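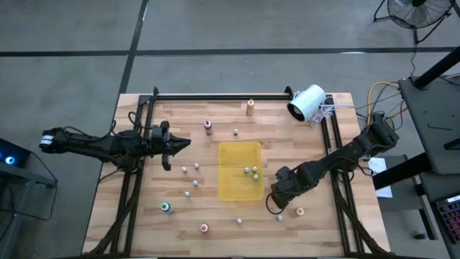
Butcher-block tabletop with black metal rails

Our district got a state economic development grant. How do I find out where it went?

Hi all, long-time reader, first time asking. I live in Tirkby, on the east side of the county, and back in the spring our state rep came to the high school gym and announced a development package for the "underserved districts," which is us plus the two townships north of the river. Lots of clapping, a big cardboard check, the whole thing. The number I wrote down was $800 per household in "direct infrastructure benefit," whatever that means, and there are 3,762 households on our list according to the handout.

It's October now and I can't find a trace of it. The road past the feed store is still one lane where the culvert went. I called the county and got sent to the regional office in Kinatau, who told me it was a state matter, and the state number has a recording that tells you to call the county. So I've done the full circle!

What I'd like to know is:
Is there a public document that says how much was approved versus how much got announced?
Do I need to be an attorney or a reporter to ask for it?
Is it worth getting a group of us to go see somebody in person? My neighbor says a delegation gets you further than a letter, but it's a three-hour drive to the capitol and I'd have to take a day off.

I'm not trying to start a fight with anybody, I voted for the guy. I just want to see where the line item is.
posted by eastside_dot

2 answers

Margus Ķēniņš
Okay, I went through something like this with the Tolenow water project, so let me save you some phone calls. There are really two separate steps and people mix them up all the time (I sure did). One is the authorization, where the legislature says a program may exist and can spend up to a certain amount. The other is the appropriation, where money gets put in a budget for a given year. Your rep can stand in a gym and announce the first one without the second one having happened yet. It isn't even a lie, exactly. It's just early.

So start with the bill number. Call the rep's local office, not the capitol one, and ask only for that. Don't tell the whole story to whoever answers, you'll wear them out and they'll take a message. Once you have the bill number you can look it up on the legislature's site and see if there's a fiscal note attached. That's usually a short PDF with a table in it. If your program is phased, the table will have a column for each year, and you may find that year one is mostly planning and engineering money. Ours was. I was pretty steamed about it, but at least I knew.

And no, you don't have to be anybody special to file a records request. Where I am it's a one-page form. Ask for the grant agreement and any disbursement schedule, and name the county and both townships. If you write "all records relating to" you'll get a letter back saying it'll cost $200 in copying, ask me how I know. Keep it narrow and ask for it by email.

On going in person, I'd say yes, but hold off until you have the paper in your hand. We took six people over to the regional office and the first question was "which agreement are you referring to?" and we all sort of looked at each other. Second trip went a lot better.

Miloslav Kadlec
What Margus said. Also go to the county commission meeting, they have to take public comment. Ours are on a Saturday morning once a quarter so working people can make it, check yours. In Sundaram it took us almost 2 years to get the bridge money and the only thing that moved it was the same four or five of us showing up every single time. Bring the handout from the gym.

eastside_dot replied:
Thank you both! I got the bill number this afternoon, took one call, the young woman at the local office had it right there. There is a fiscal note and it does have columns by year. Our county shows up in the second column and not the first, so I guess I have my answer about the culvert for this winter. Going to do the records request next, the narrow kind. Does anybody know if I have to list the townships separately or can I just put "and adjoining"?

Margus Ķēniņš replied:
List them by name. "Adjoining" gave us somebody else's sewer study.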